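**Ticket 1412 - label printer drops off the network every night (Keneo station)**

Status: open, sort of. See the bottom.

Okay, picking this up again because the old ticket (1194) got closed as "power cycle fixed it" and it very much did not stay fixed. I'm copying over what matters so you don't have to dig through it.

Setup, for whoever reads this next: the Presura label printer is on the wired network, talking to Mushi on the packing PC. Mushi is what we print all the shipping labels from. It worked fine through the whole first half of November, then we moved the packing station to the other side of the room and things got weird. Every morning the first label job sits in the queue saying "waiting for device." Turn the printer off and on, and boom, all the labels come out at once. Then it's happy all day long. Next morning, same thing all over again.

What I tried first:

- New network cable. No change.
- Different port on the wall. No change, but I did find out the port by the door is dead, so I opened 693 for that one.
- Reinstalled Mushi. Took forever, no change, and it lost all my label templates (I had a backup, thank goodness!)
- Turned off sleep mode on the PC. I really thought this was going to be it. Nope.

So then I called Hutent, who we bought the printer from. Their support person was super nice and walked me through printing the config page, where you hold down the feed button until the light blinks twice and then let go. If you hold it too long it goes into some calibration thing and spits out a yard of blank labels. Ask me how I know.

The config page is where it got interesting. The printer is set to get its address automatically, and Mushi is set to look for it at one fixed address. Before the move those two just happened to match, I guess. Now the printer gets a new address at some point overnight and Mushi keeps knocking on the old door. I still don't totally get why power cycling helped, unless it was asking for the old address back when it started up. If somebody on the network side wants to explain that to me I'd love to hear it.

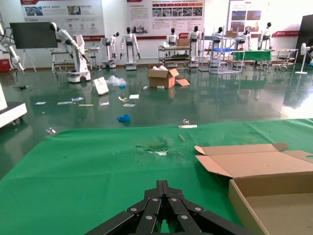
Green-topped table and the open box, Keneo side.

Mon 16 December - okay, update. I asked for a reserved address for the printer and got one this morning. Typed it into Mushi under Devices > Network > Manual, hit save, and printed a test label. Came out right away. Printed a few more just because it felt good!

One thing to watch out for: Mushi doesn't really save the address until you close the whole settings window. If you hit save and then jump over to another tab it quietly puts the old one back. I did that the first time and spent a good while blaming the printer, so please close the window, open it again and check that the number stuck.

Also, there were 292 stuck jobs in the queue from all the times people kept clicking print. I cleared every one of them BEFORE turning the printer back on. Please don't skip that part, or you'll be reprinting labels for orders that already went out and somebody will stick one on a box.

Still to do:

1. Leave it on overnight and see if the first job goes through tomorrow without anybody touching the power switch.
2. Change the address on the backup PC too. It has its own copy of Mushi and it's still pointing at the old one.
3. Update the setup sheet taped inside the cabinet door. It still has the steps from before the move, so ignore step four if you're reading it today.

If the labels don't print in the morning, please don't power cycle it right away! Print the config page first, write down the address it shows, and add it to this ticket. Then go ahead and restart it so you can get your orders out. I'm leaving this open until we get a few good mornings in a row.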